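Accueil Actualités Comptes rendus Agenda Contact

Compte rendu de la réunion du groupe de travail Automatisation
Objet : visite de l'atelier Inthanon et démonstration de manipulation de tiroirs
Dernière mise à jour : 12 juillet 2018

Présents : Mme Kanokwan Rattanakul (Mundumen, rapporteure), deux représentants de Mimham, un représentant de Zuswood, les membres permanents du groupe.
Excusés : le service achats de Zuswood.

1. Approbation du compte rendu précédent
Le compte rendu est approuvé sans modification. Le point relatif à l'assurance des visiteurs est reporté.

2. Déroulement de la visite
La visite a commencé par l'atelier, puis s'est poursuivie en salle de démonstration. Mimham a présenté d'abord l'environnement de simulation, ensuite la cellule réelle, à l'arrêt pendant la présentation pour remplacement d'un câble. Les essais commentés en séance sont donc tous issus du simulateur.

3. Démonstration
La tâche retenue porte sur un petit meuble à tiroirs posé sur une table. Le bras doit ouvrir un tiroir, traiter les pièces qui s'y trouvent, puis refermer. Mimham précise que la position du meuble est tirée au hasard à chaque essai, dans une zone fixée à l'avance, et que l'éclairage reste constant. 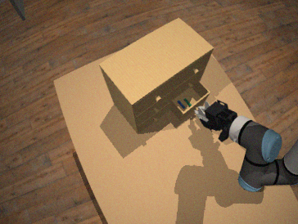

L'approche par l'avant du tiroir est jugée la plus délicate. L'orientation de la pince par rapport au rebord conditionne toute la suite, et une erreur à ce stade n'est pas rattrapée par le contrôleur actuel. Sur la série présentée, 176 essais ont été exécutés ; 7 se sont terminés par un contact avec la façade et 3 par un dépassement du temps alloué. Les autres sont déclarés conformes par Mimham. Le groupe demande que le critère de conformité soit joint par écrit.

Zuswood fait observer que le frottement des glissières est modélisé par une valeur unique. Sur ses propres meubles, il varie avec l'humidité et avec la charge du tiroir. Mimham répond que le paramètre peut être rendu variable sans modification du modèle géométrique.

Mme Rattanakul demande si les pièces sont localisées par leur couleur. Réponse : non, leur pose est fournie directement par le simulateur. Une localisation par caméra est à l'étude pour la cellule réelle.

4. Décisions
- Mimham transmet les journaux des essais en échec et la définition du critère de conformité.
- Zuswood fournit 5 tiroirs de série pour mesure du frottement.
- Mundumen rédige le protocole d'essai sur cellule réelle.
- Une seconde démonstration, sur matériel, est prévue en décembre à l'atelier Inthanon.

5. Questions diverses
Le stationnement devant l'atelier est limité. Les participants à la prochaine visite communiqueront leur immatriculation à l'accueil. Le support projeté en séance est disponible sur demande auprès de la rapporteure.

Commentaires (3)

mlt_atelier
Le temps alloué par essai n'est indiqué nulle part. Peut-on l'ajouter au point 3 ?

K. Rattanakul
Demande transmise à Mimham, la valeur figurera avec le critère.

Visiteur
Pour les glissières, prévoir aussi la mesure tiroir vide. L'écart avec le tiroir chargé est important sur les modèles bois sur bois.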